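Kernitz Learning Records: README

Release notes and data card for the May collection
Maintained by the Magnusson Foundation for Technology Education
Last reviewed: Feb 16, 2026

Summary

Kernitz is a set of anonymized course records from the Foundation's evening program in basic computing. It covers 369 adult learners enrolled in introductory classes on spreadsheets, file management, email safety and beginning web design. The records are offered to teachers, program planners and graduate students who study how adults return to technical education.

Contents

The release contains 5 tables in comma-separated format:

enrollments.csv – one row per learner per course
sessions.csv – attendance by class meeting
exercises.csv – scores and number of attempts for graded exercises
mentors.csv – mentor assignments, with mentor names replaced by codes
survey.csv – answers to the exit survey

The exercises table has roughly 3000 rows. All tables share the field learner_id, which was generated for this release and does not match any number used in the Foundation's own systems.

How the records were gathered

Attendance and scores were exported from Plenance, the course management system used at both teaching sites. The exit survey was given on paper at the Fanstead site and entered by staff. Entries that could not be read were left blank. Learners who declined to take part were removed before export.

Known issues

Attendance for the first two meetings of the spreadsheet course was recorded by hand and is incomplete. Exercise scores above 1000 are entry errors and should be dropped. Learners who changed sites during the term appear twice in enrollments.csv – the later row is the correct one.
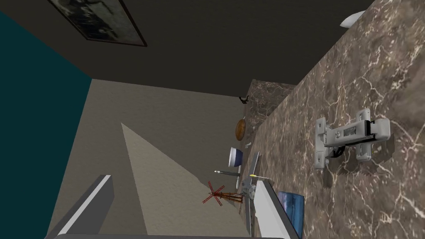

Survey question 4 was reworded after the first printing. Answers to the two versions are marked A and B in the column q4_form and should not be combined.

Permitted use

The records may be used for teaching and noncommercial research. Users may not attempt to identify learners or mentors, or link these tables with other records for that purpose. Published work should cite the collection by name and release month.

Contact

Corrections and requests for access should be addressed to Sølve Eklund, Records and Evaluation, Magnusson Foundation. Please include the table name and the learner_id of any row in question.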